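Gurnent site, glove and soft goods hall. Walkthrough checklist, December round
Inspector: Séverine Boyer. With: Pascal Bailly (shift lead), Faustine Maillard (operator rep)
Status key: OK / FIX / WATCH

1. Aisles and exits
OK. Both exits clear at 7:40. Fire door on the Lecomte side closes by itself again.

2. Floor marking
FIX. Hazard tape lifting by the old sorting line, trips a cart wheel. Replace the whole strip pls, no more patching.

3. Sorting cell (Motix arm, went live after the summer)
Guard gate interlock tested twice, OK both times. E-stop OK. Reset button is still on the far side of the gate from the screen, so people walk round to see what the fault was, then walk back. WATCH. Pascal to ask Plokent for a price on moving the screen.
Comment from operators: arm stops on anything inside out. Somebody has to go in and turn it. Nights had 30 stops on one shift. Lockout done every time acording to the log, but I'd like to see it done, not read it.

4. Noise
OK at the benches. Beeper on the cell too loud for the closest station, Gaëtan has asked before. FIX, turn it down or point it elsewhere.

5. Work pace
WATCH. Target by hand was 500 pieces a shift, now 700 with the arm feeding. Actual last month 530. Screen shows it red all day. Faustine says people skip the short break to catch up. Breaks are not optional, told Pascal, he agrees. Take the red number off the screen until the target is sorted out.

6. Job changes
Two sorters now do mostly fault clearing. No written training for it, they learned from Benoît Charpentier when he was here for the install. FIX. Needs a sheet and a sign off per person before January.

7. Hand tool tables
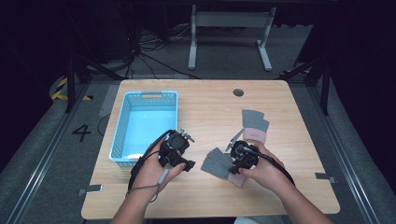

Wrists and shoulders are my main worry at the gripper tables, much more than pinched fingers. Everybody used to pick gloves bare handed and now it's a tool in each hand for the teaching work. Cables run back along the forearms, the gray and pink gloves are on the right half of the table and the blue basket over on the left, so it's a reach across with weight in both hands. Max half an hour then swap, write it on the board. WATCH.

8. Table edges and cables
Brackets tight, no sharp corners found. Loose cable on the floor behind, FIX, cover or tie up.

9. First aid
Eye wash in date. Plasters low agian, reorder.

Open from last round: lighting over packing (still open), stool for station two (done).
Copy to Faustine for the operators board.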